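Standinero Table Linens
Bolletti Weight Table Cloth, Light Gray

Item no. 934
In stock. Ships in 2 days from the Olvera warehouse.

Plain, heavy, washes well. Our best seller in the rental line and now sold by the piece. Hemmed all four sides, mitered corners, no logo, no tag on the face. Same cloth we rent out, same mill, just new.

Colors: light gray, oat, white, slate (slate back ordered till May)

Sizes
Square, small. Fits a card table or a two-top.
Square, large. Four-top.
Rectangle, standard banquet.
Rectangle, long banquet, drop to floor on all sides.
Round is NOT made in this weight. See the Lasix round, which is lighter and has a rolled hem.

Not sure what size? Measure the top, then decide how much drop you want, then add it twice. People add it once. We get the calls. If you want it to the floor, measure the height too and don't guess from the catalog, table legs vary.

What it is
Cotton and polyester blend, plain weave. Matte, no sheen under lights. Goes on without a pad but a pad is nice on hard tops, quiets the dishes down. Won't slide much. Doesn't go see-through when you put it over a dark table, which was the whole complaint about the old gray.

Feel is a little stiff out of the package. Two washes and it relaxes. If you need it soft for an event, order early and wash it yourself, we don't prewash retail pieces.

Color notes
Light gray leans cool. Next to our oat it looks blue, so don't mix them on one run of tables. Next to white china it's very good. Dye lots shift a bit between orders, if you need a big matching set get it all in one go and say so in the order comments. Harvey MacLeod in the warehouse will pull from one lot if he's told before packing. After packing, no.

Swatches are free, up to 2 per address. Email or ask at the counter.

Washing
Warm wash, with other linens of the same color.
Regular detergent. Skip the softener, it makes the cloth hold grease.
Oxygen bleach okay on all colors. Chlorine on white only.
Tumble low, take out while still a little damp.
Iron medium, or steam it on the table once its down.

Red wine: cold water right away, then soak. Butter and oil: dish soap on the spot, leave it a while, wash as usual. Candle wax: let it get hard, scrape, then iron through a paper towel. Curry and mustard, good luck. Sunlight helps some.

Don't store it folded in the same creases all year. Roll it if you have the room.

Restaurants and caterers
Case price starts at 19 pieces, any mix of colors in one size. Above 1000 pieces call us and talk to Jovita Ponce, she does the quotes and she can do custom hems, odd sizes, and split deliveries. Lead time on custom is longer, she'll give you a date and stick to it.

No setup fee on reorders. Tax exempt customers, send the certificate before ordering, we can't take it off afterwards without redoing the whole invoice.

Rental customers who want to buy out the pieces they have now: yes you can. Price depends on age. Ask for the buyout sheet.

Setting it for bread service
The light gray is an easy background for bread, baskets and plain white plates. Crumbs show less on it than on the slate. Shake off between seatings or use a crumber, don't brush with your hand, butter gets pushed into the weave.
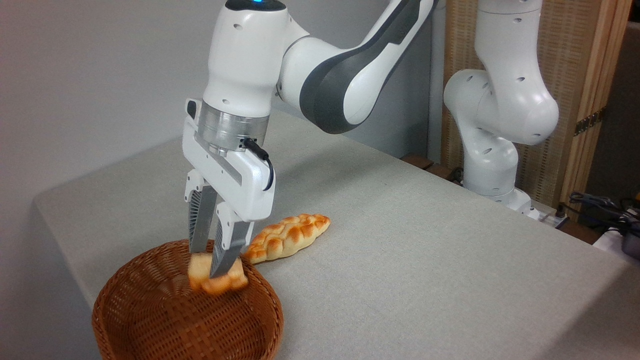
Goes with
Dinner napkin, same cloth, same colors, sold by the dozen
Table pad, cut to size
Lasix round, white and oat only
Skirting clips, clear, bag

Returns
Unwashed and in the fold, full refund. Washed, no, unless there is a fault in the weave or the hem, then we replace it and you keep the bad one for rags. Custom sizes are final. Return postage is on you unless we sent the wrong thing, in wich case send us an email first and we'll get you a label.

Price and sizes last checked February 24, 2019. Printed catalog may be behind, this page is the right one.

Counter pickup in Olvera, bring the order number. Loading door is around the side.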